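Section 6. Good Practice Before Every Session

I wrote this part of the Vakis guide after a long July of fixing my own bad habits, so bear with me if I sound picky. Everything below applies to the hand-held gripper as well as the arm-mounted one, and it's the same list we use at Tollwood.

1. Clear the table. Anything that isn't part of the task goes on a shelf – pens, tape, your coffee, all of it.

2. Wipe the surface with a dry cloth. Skip the spray cleaner, it leaves streaks that drive the tracking nuts.

3. Put the tray down empty. If your job sheet calls for parts, they go in after step 6 and no sooner.

4. Open the fingers all the way and check that they match. Scuffs are fine (mine are covered in them!), but a chipped tip means you swap the pair. Please don't swap just one.

5. Snug up the finger screws with the short key from the Srour kit. Finger-tight plus a small nudge is plenty.

Caution: Keep your free hand out of the gap between the fingers whenever the power is on, even if you're sure nothing is going to close. I got pinched doing exactly this step.

6. Hold the gripper over the table with the fingers open and wait for the ready tone. On the older Mamley controllers this can take almost 14 seconds, so don't start pressing buttons.

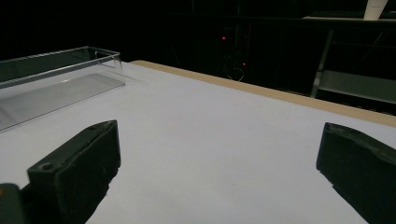

7. Write the cycle count in the log before you do anything else. We change finger pads every 1000 cycles. I once let a set run to 1482 and spent a whole afternoon chasing dropped parts that had nothing wrong with them.

Note: Room lights can stay low if you like working that way, as long as the tabletop itself is evenly lit. Check it from where the gripper will be, since glare off a clear tray looks different from up there.

8. Run one slow pass with nothing in the fingers. If it rubs or rattles, stop, power down and go back to step 4.

If you have to leave partway through, power down and hang the tag on the switch. When you come back, start again at step 1 – yes, the whole list, even after a quick lunch.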